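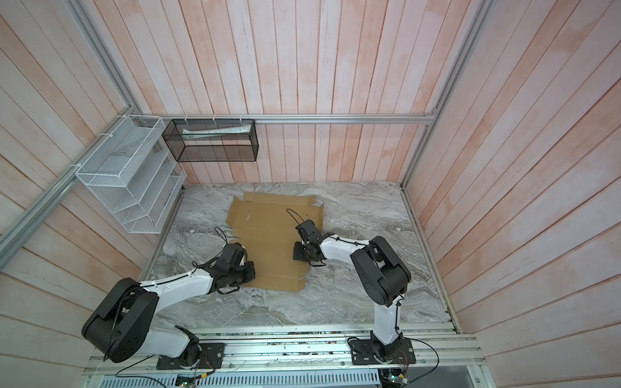

Packing Automation Working Group
Minutes, September meeting

Meeting opened at 2:00 p.m. Minutes of the previous meeting were accepted with one correction: the spare gripper fingers are to be charged to maintenance, not to the project.

1. Box folding cell

The two-arm cell remains on flat blanks. Linder asked for the fold sequence to be fixed before any more hardware is ordered. Agreed. The sequence will be issued as revision 7 and held for the rest of the quarter.

Production requested a trial with the larger blank. Deferred until reach has been checked for both arms at the back of the work surface.

2. Second cell

Two quotes were received. Rulletti quoted for arms, mounting plates and rail as one package, lead time 53 days. Kinyua quoted for the arms only, with a shorter lead time, but the frame would have to be built in house. The group prefers Rulletti, subject to written confirmation that the grippers are the same model as those in the present cell. Mixed grippers would mean two sets of spares.

Floor space next to the tape station is reserved until the end of the budget year.

3. Blanks for testing

Stock is low. Approved: one order of 2000 blanks from Lotia, die-cut and scored, delivered flat. Blanks that have been folded more than once are not to go back into the test stack.

4. Cabling and small parts

Cable ties on the arms to be replaced with reusable straps when the next service is done. Cost is minor and will come out of the consumables line. A covered tray for the control boards was proposed. Drawing needed before a price can be given.

5. Budget

The capital request for the second cell goes forward with the Rulletti figure. Installation labor was missing from the draft and must be added. Training hours stay under operations.

Actions
Fold sequence, revision 7: process engineering
Gripper confirmation from Rulletti: purchasing
Order to Lotia: purchasing
Reach check, larger blank: process engineering
Tray drawing: maintenance

Meeting closed at 2:53 p.m.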